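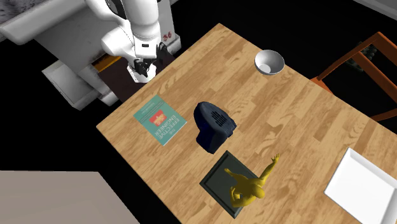 Should Frerichs start against Hollis?

hollowaybend
Simple question. The new striker has been at Nornunbridge since December and all we've had from him is 22 minutes off the bench at Bulance. Henrik Frerichs was meant to be the answer to our goals problem. The manager says he isn't match fit. When will he be, if he only ever trains?

14 comments

keeper_gloves
He came from a league on its winter break. He hadn't played for weeks. I'd rather wait than see him pull a hamstring and miss the spring.

TerraceEndTom
Waiting is fine when you're winning. We've scored 2 goals in our last 6 matches and one of those was an own goal. Start him, take him off on the hour if he's blowing.

keeper_gloves
Last season we did that with the left back and he was out until the summer. Same physio, same pitch.

TerraceEndTom
Different injury. The left back went over on his ankle in a tackle, which has nothing to do with fitness.

mrs_p_row_f
Did anyone else go to Bulance? I thought he looked sharp enough. He held the ball up twice when we were under pressure and won the free kick that hit the bar. He did look tired at the end, but so did all of them, the pitch was a bog.

hollowaybend
I was there. Agree about the free kick. What I noticed was that nobody passed to his feet. Everything went in the air and he's not that sort of player.

Jusum_Road
That's the real problem. You can pick whoever you like up front if the midfield keeps hitting it long. I'd leave him on the bench and change the shape first. Play three in the middle and get it wide.

TerraceEndTom
Three in the middle with who? We've got one fit centre midfielder and a lad of 18.

Jusum_Road
The lad is good enough. He played there all through the cup run with the youth side.

mrs_p_row_f
He is, but Hollis at home is a hard one to start with. They kick people.

keeper_gloves
Half an hour against Hollis, then start him in the away game after. By then he'll have had two more weeks of training and I'd be happy to say he's 100 per cent.

hollowaybend
Could live with that if it's a full half hour. Not the last ten when we're already chasing it.

TerraceEndTom
I'd still start him. Kick-off has moved to 5.30, by the way, the club site has the wrong time.

mrs_p_row_f
Thanks, I'd have turned up at three.

Last updated: 9.14 pm

Contact us | Forum rules | © Nornunbridge Supporters' Forum | Back to top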